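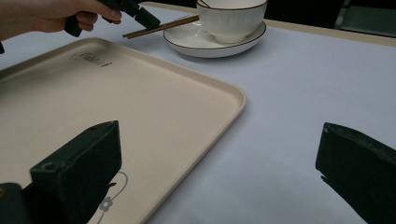 Figure 4-1. Wrist view, two-gripper table-setting task. Tray, saucer with bowl, chopsticks; second gripper at upper left.

4. Setting Up the Perception and Replay Pipeline

This section covers the software side of a two-gripper session in Rarodia: loading the camera profile, masking the fingers, checking the pose track, building object prompts, and exporting episodes to the Gakside planner. Hardware assembly and charging are in Section 2. Time sync between the two grippers is in Section 3 and must be finished first.

4.1 Before you start

You need:
Rarodia desktop tools, installed with the replay option
One calibration file per gripper
A raw session folder that has passed the sync check
Write access to the episode store

Note: Calibration files made before the February release use the old lens model. They load without an error but give a wrong scale near the image corners. Convert them with rarodia calib upgrade, or calibrate again.

4.2 Load the camera profile

1. Open a terminal in the session folder.
2. Run rarodia profile load --side left, then the same command with --side right.
3. Confirm that each command prints the serial number on the matching gripper label.
4. Run rarodia profile show. The lens model must read "wide-4" for both sides.

If the serial numbers are swapped, do not rename the folders. Run rarodia profile swap, which also rewrites the side field in the pose log. Renaming leaves the log unchanged, and the planner will later mirror every approach path.

4.3 Mask the fingers

The fingers of the recording gripper show up large and out of focus at the bottom and side of the view. They move with the camera, so feature points found on them pull the pose estimate toward zero motion.

1. Open the mask editor: rarodia mask edit --side left.
2. Step to a view with the fingers fully open.
3. Draw one polygon per finger. Include the base section in the lower corner if it shows.
4. Step to a view with the fingers closed and draw the second pair.
5. Select Interpolate. The editor fills in the masks between the two positions from the recorded finger width.
6. Scrub through the session and check that the mask edge stays outside the finger edge at every width.
7. Save, and repeat for the other side.

Set Margin to 10 pixels for the first pass. Raise it if blurred finger edges stay visible outside the mask. A margin above 30 starts to remove usable table surface.

Note: Finger shadows are not masked. A shadow on a plain tray or table has soft edges and seldom produces feature points. If it does, raise the contrast threshold in step 4.4.

4.4 Check the pose track

1. Run rarodia track --side both.
2. Wait for the summary table. Each side reports tracked features, lost segments and drift.
3. Open the track viewer and look at any segment marked yellow or red.

Plain surfaces are the usual source of lost segments. In Figure 4-1, most of the right half of the table is a smooth, unmarked white surface, and the tracker has little to hold there. The tray corner, the saucer rim, the ribbed side of the bowl and the dark print on the tray are better targets.

When a segment is lost:

a. Lower the contrast threshold one step and track that segment again.
b. If it is still lost, turn on Static Map and choose a finished track from the same table.
c. If both fail, mark the segment as excluded. Do not bridge it by hand.

The default feature limit is 3000 per view. Raising it slows tracking and does not help on bare surfaces.

Caution: The second gripper and the operator's hand are moving objects. Leave Dynamic Reject on whenever either one can enter the view. With it off, the tracker may lock to the other gripper and report a smooth, false path with no lost segments.

4.5 Build the object prompts

The planner takes one prompt per object. Use short nouns from the shared word list.

1. Open the prompt file, prompts.txt.
2. Enter one object per line: tray, saucer, bowl, chopsticks.
3. Run rarodia segment --preview.
4. Check each mask in the preview and correct as described below.
5. Run rarodia segment --commit.

Bowl and saucer. White on white. The segmenter often merges the two when the bowl sits on the saucer. Set Split By Rim to On; it uses the thin dark line along each rim as the boundary.

Chopsticks. The pair may come back as one mask or two. Set Group to Pair so that both sticks share one grasp frame. Where the far ends pass under the bowl, leave them unmasked. Do not paint in the hidden length. The planner computes its own extent from the visible part.

Tray. Printed graphics can be returned as separate small objects. Set Minimum Area to 317 and run the preview again.

Second gripper. This is labeled from its own pose log. Do not add a prompt for it.

4.6 Set contact and clearance rules

Open rules.cfg and set the following for table-setting tasks:

stacked_on: bowl, saucer
supported_by: chopsticks, saucer
grasp_end: chopsticks, free
peer_clearance: 30

The value of peer_clearance is in millimeters, measured between the hulls of the two grippers. The supported_by line tells the planner that moving the saucer will also move the chopsticks. If it is missing, the planner treats them as resting on the table and may pick the saucer first.

4.7 Export to Gakside

1. Run rarodia export --target gakside --dry-run.
2. Read the warnings. "Occluded end" is normal for an object partly under another. "Frame mismatch" is not; go back to 4.2.
3. Run the command again without --dry-run.
4. In Gakside, open the episode and select Replay at quarter speed.
5. Check that both gripper models follow the video without a visible offset.

Caution: Replay on a physical arm must use the Wellon driver with speed limiting turned on. Keep people out of the work area and a hand on the stop button for the first run of each new episode.

Section revised 3rd May. Masking steps: Thảo Ông. Export and rules: Tài Văn. Settings for the Dương wrist mount are in Appendix B.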